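Prikach chega ao português com 446 lições e modo sem internet

Boas notícias para quem anda a adiar aquele curso de línguas! A Prikach, aplicação de aprendizagem de idiomas criada pelo estúdio Flurley, ganhou finalmente uma versão em português, disponível desde sexta-feira, 29 de dezembro, para telemóvel e computador.

O lançamento traz 446 lições, 205 delas inteiramente novas, com diálogos gravados por falantes nativos e exercícios de pronúncia que respondem na hora. O modo sem internet, pedido pelos utilizadores há muito tempo, também já vem incluído – e funciona muito bem no metro, podemos confirmar.

A versão de testes abriu em outubro e juntou 1225 inscritos, bastante mais do que o estúdio esperava. Foi desse grupo que saiu a ideia das revisões curtas ao fim do dia, uma das partes mais viciantes da aplicação.

Para os mais pequenos há o Chiba, um módulo à parte sobre cores, formas e números, com frases curtas e muita repetição cantada. Por agora ensina inglês e francês; o espanhol vem a caminho. 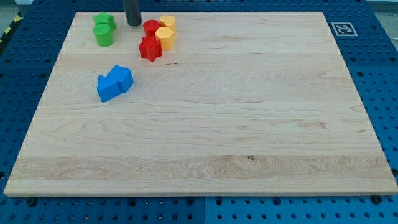 Blocos de plástico verdes, vermelhos, amarelos e azuis sobre uma tábua de madeira clara.

As escolas podem usar a Prikach através da plataforma Grestirar, que já reúne cerca de 425 turmas. A conta base é gratuita e o progresso da versão de testes passa automaticamente para a nova.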